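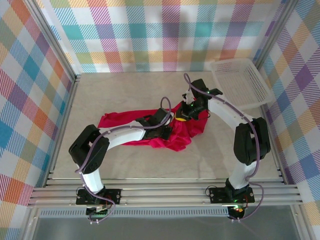
Home Furnishing Repair, Evening Section
Handout 4: Drop-in chair seats
Instructor: Gwendolyn Kapoor
Florville Adult School, Room 169
29 Jan 2018

Tonight we finish the lecture on seats and start taking chairs apart. Read the handout before you pick up a tool. If you missed the last session, get the notes on wood glue from Jannik Reinholz at the front bench.

What a drop-in seat is

A drop-in seat (also called a slip seat) is a padded panel that rests inside the rails of a dining chair. It is either held by its own weight or screwed up from below through corner blocks. The panel comes out in one piece, so you can work on it flat on a bench. Most of the older dining chairs that turn up at yard sales have this kind of seat, and it is the easiest upholstery job there is to learn on.

Do not confuse it with a tight seat, where the cover is tacked directly to the chair rails. We cover those in Handout 7.

Before you buy a chair to work on

Turn it over. Look at the corner blocks and the underside of the rails. Small round holes with fresh, pale powder around them mean active woodworm, and that chair stays out of our shop. Old holes with dark edges and no powder are usually fine.

Sit on it and shift your weight from side to side. A chair that rocks at the joints needs to be reglued before the seat is touched. Smell the seat too. Smoke and mildew get into the padding, but all of that is coming out anyway. If the smell is in the wood, think harder.

Check whether the seat is original. The Geltach set we looked at last term had been re-covered twice, new fabric over old, and the seats had become so thick at the edges that they had split two of the rails. Always strip down to the panel.

Taking the seat apart

1. Number the seats and the chairs with chalk or masking tape before removing anything. Seats in a set are rarely interchangeable, even when they look it.
2. Back out the screws and put them in a labeled jar. If a screw is stuck, tighten it a hair first, then loosen.
3. Remove the dust cover from the bottom.
4. Lift the staples or tacks with a tack lifter and mallet. Work with the grain, away from your other hand. Wear glasses.
5. Take the fabric off whole if you can. It is your pattern.
6. Remove the padding. Old horsehair can be teased out and used again. Foam that has gone yellow and crumbly goes in the trash.

Allow 30 minutes per seat the first time. The ones with tacks take longer than the ones with staples.

The panel

Some panels are solid boards and some are open frames with webbing. Check a solid board for cracks and for screw holes that have worn loose. A loose hole can be filled with a glued dowel and drilled again.

On a webbed frame, press down in the middle with the flat of your hand. If the webbing sags below the bottom edge of the frame, replace all of it. New strips beside old ones will stretch at different rates and the seat will lean. Fold the end of each strip over before you tack it, and weave the side-to-side strips over and under the front-to-back ones.

Choosing the cover

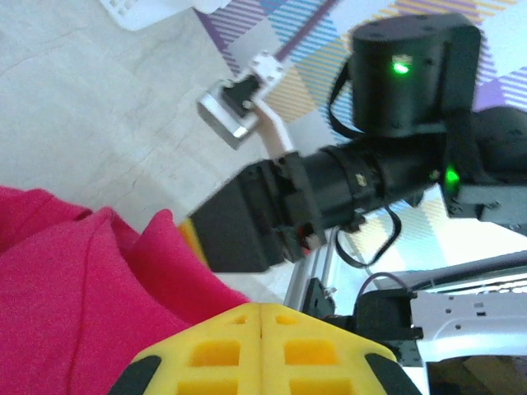
Pick a cover for how the chair will be used first and for color second. A kitchen chair needs a tight, flat weave that can be wiped down. Nap is a separate question: a fuzzy, fleece-like cloth, such as the bright pink one bunched up in the photo, gathers into thick, rounded folds, and you have to ask yourself how that much bulk will behave at the corners of a seat. Try a corner with a scrap before you cut. If the folded corner will not slide into the rails without force, choose something thinner.

Leave enough all around to reach the underside and be gripped by hand. Center any stripe or motif on the panel, and mark the center front of both the fabric and the wood.

Fabric on hand in the shop:

Bin 261 — cotton duck, natural and navy
Bin 1,025 — mixed remnants, large enough for a single seat only

The plain weave from Ackah is on back order until November. Do not plan a full set around it.

Putting the cover on

Lay the fabric face down, then the batting, then the foam, then the panel. Put one staple at the center back. Pull the front snug and put one at the center front. Do the same at the sides. Turn the seat over and look at it. If the weave is bending, pull the staples and start again now.

Work outward from each center toward the corners, a little on each side in turn. Stop two inches short of the corners. At each corner, pull the point of the fabric straight in toward the middle and staple it, then fold the extra in from both sides — the folds should face the side rails and stay out of sight from the front. Trim what is left underneath.

Test the seat in the chair before you add the dust cover. It should drop in with light hand pressure. A seat that has to be hammered in will open the joints sooner or later.

For next time

Bring one stripped seat panel, clean, with its number still on it. Bring your old cover for a pattern. Students riding over from Jorketport can leave chairs in the storage closet if they are tagged with a name and phone number.

Read the pages on webbing in the course packet and write down the order of layers for your own chair, from the wood up.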